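Category: Automation / Opinion
19/01/2021

Teaching by hand, again

By Els Wuyts

Vollumance would like us to believe that programming is over. The pitch, which landed in my inbox in November and has been repeated to me in two calls and one very long slide deck, goes like this: you no longer write instructions for a robot. A person picks up a pair of handles, does the job a few times, and the machine learns it from the recordings. Anyone in your shop can do it. No engineer needed.

I've heard the "anyone can do it" part before. Readers who were at Besham when the old lead-through arms came in will remember it too. You grabbed the arm, dragged it through the motion, pressed a button, and it played the motion back perfectly until someone moved the bin two inches. Then it played the motion back perfectly next to the bin.

The new systems are supposed to fix that by watching as well as copying. There's a camera near the fingers, so the recording holds what the gripper was looking at along with where it went. Fair enough, and I do think that part is a real step. My doubts start with what gets recorded and who has to sit there recording it.

Most of the material I was shown is household stuff on a table. Cups, bags, small things you'd find in any apartment. The Vollumance people say variety is the whole point, that a robot trained on a messy home will cope better with a messy packing bench. 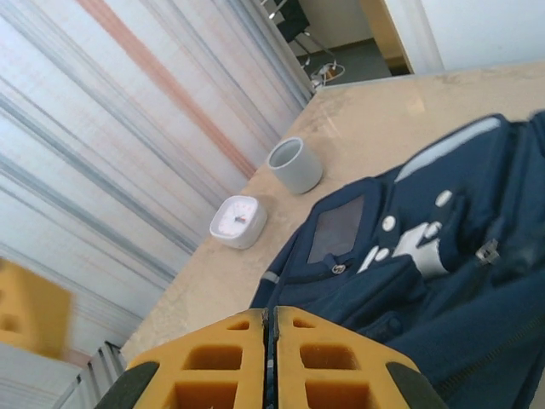 View from the gripper, with a cup, a small clock and a navy bag on the table.

Maybe it will. But look at what that asks of a learning system. A plain gray cup is a fair target, and so is a square clock. A soft bag with folds, a zipper and a see-through pocket is another matter. Cloth never sits the same way twice, and I asked how many recordings they'd want before trusting a robot to handle a bag like that one. The answer was "it depends on the task," which I wrote down and underlined.

So I asked a different question. How long does it take a new person to get good at giving the demonstrations? Here I got numbers. Visser, who ran a trial on a single packing station, put 6 people on the handles. Two of them quit the rota in the first week because their wrists hurt. The other 4 recorded for 17 days before anyone was happy with the quality, and a fair share of the early material was thrown out. Too jerky, I was told, or too slow, or the person changed their mind halfway to the object.

That last one bothers me more than the wrists do. People change their minds all the time when they work. A good packer hesitates, re-grips, nudges a box with a knuckle. If you tell her to stop doing that so the data looks clean, you are teaching the robot a job that no one on your floor does.

Wovico, to their credit, keep the hesitations in. Their trainer told me they want to see the recoveries, the dropped part picked up again. They also told me their robot manages 30 picks an hour on a good shift. A new hire does that before the first coffee break.

I'm not telling anyone to cancel a demo. Go and see it, and ask to hold the handles yourself. Then bring something from your own line, the most annoying item you ship, and put it on the table without warning them. Ask what happens when the lights are changed. Ask who owns the recordings your staff make, too, as I got three different answers to that from one company.

I've asked Vollumance for a week with a unit on our own bench. If they say yes, I'll report back in this space.

12 comments | 41 shares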